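Projects > Shared bench > Terow

# Terow: a shirt-folding gripper, mostly built by me

Hi! I'm Berenice, and this is the readme for Terow, the arm I've been putting together at our shared workshop so it can pick up laundry and (someday) fold it.

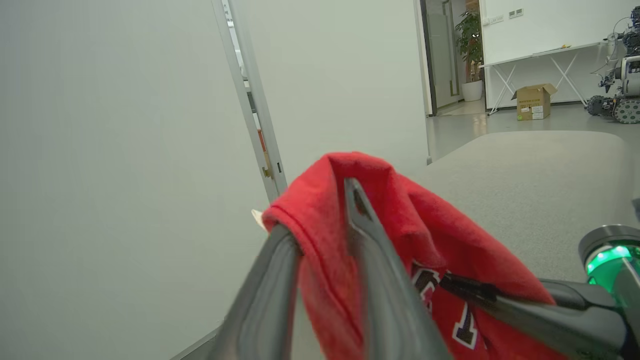

## What's in the folder

- `episodes/` has 700 recorded tries with the wrist camera, one folder per try
- `fingers/` has the print files for the long tapered jaws. Print them standing up, they snap if you lay them flat!
- `notes.txt` is my running log, typos and all

Red clothes show up a lot because I started with what I had at home. I've added grays and a few striped things, but if you train on this, expect it to like red.

## How I recorded

I drive the arm by hand with the little leader arm Reshma Pretorius built, and the follower copies me. Every try starts with one piece of clothing dropped in a heap. I go for a fold or a seam near the top, close, lift, hold for a moment, then stop recording. Thick sweatshirt cloth is easy. Thin T-shirts slide out and I still swear at them.

Episodes 1 to 48 used the old short fingers. I left them in, but the grip angle is different, so skip them unless you're curious.

## Labels

Each folder has a `result.txt` with `held`, `slipped` or `missed`. Doğukan Karakaya went through all of them after me and we argued over plenty of the slipped ones (a sleeve hanging by a thread of fabric, is that held? We went with slipped).

## Known problems

- The wrist camera sees a lot of the room, so doorways, tables and other people's builds wander through the background. Crop if your model gets distracted.
- White walls fool the auto exposure and dark cloth goes muddy.
- Timestamps drift a little in the long episodes. Fix is on my list from September, oops.

## Using it

Do whatever you like with it, just say where you got it. If you print the fingers and change them, send me the file, I'd love to see!

Last updated 2025-01-11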